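Luvville cushion work, progress report to the Triltthorpe fund
September 17, 2024

Hi all,

You asked for something shorter and less stuffy than the May report, so I'm writing this one the way I'd tell you over coffee. The short version is that we're on schedule with the recording, a bit behind on the training, and we've got one result I'm pretty excited about.

Quick reminder of where we left off. In May we had a policy that could pick up a plain cushion and put it back in place, and it fell apart as soon as the fabric had a pattern on it. You asked (fairly!) whether that was a vision problem or a grasping problem. I said vision, and I was only half right.

Since then we've moved almost all the recording out of the lab and into furniture showrooms, mostly the Clastside one. People do the task with a gripper in each hand, with the markers on the grippers giving us the hand poses, and a head-mounted view for the rest. It's so much quicker than driving the arms remotely. We've logged 300 two-handed cushion episodes so far, and 84 of those are with busy prints, which is the part we were missing before. 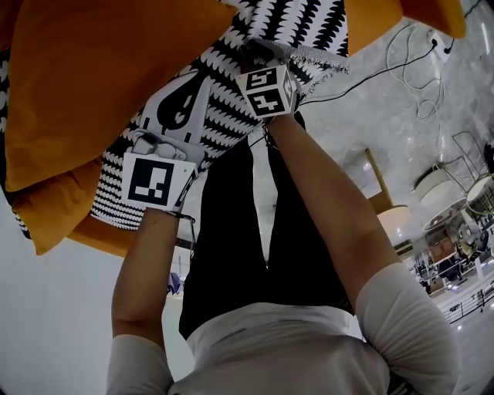
Now the half where I was wrong. When I went back through the failed runs from May, plenty of them had found the cushion just fine. What they did badly was choose where to close the fingers. The old model went for the middle of the cushion, got a pinch of cover and no filling, and the whole thing slid away. People hardly ever do that. They take an edge or a corner with one hand and steady the body of the cushion with the other, and they do it so fast that I hadn't noticed until I sat down and labeled it.

So we changed the method. The new model — we're calling it MacLeish, don't ask me to defend the name — predicts the two contact points first and the arm paths second. Contact points for training come straight from the gripper poses at the moment the fingers close, so there's no extra hand labeling once the first batch is done. On 48 test trials with prints it hadn't seen, it got the cushion up and back down in 30 of them. The May model managed 12 on the same set. I'd like that number a lot higher before anyone makes a slide out of it, but it's a real jump and I'm happy with it.

What's still annoying:

Marker tracking drops out when the two grippers get close together and one blocks the other. We fill short gaps from the motion sensors and throw out the long ones. I'd rather fix this than keep throwing out good work, so the next gripper revision gets markers on more faces.

Training time. We lost most of a month to a bad time offset between the head view and the grippers. It's fixed, and everything has been reprocessed, but that's why the training is behind.

Floppy covers. Anything underfilled is still pretty hopeless.

Next up is a second showroom, then throws and blankets if the numbers hold. The budget is fine, though I'd like to move some of the travel money over to storage — these recordings are huge. Could you let me know if that needs a form?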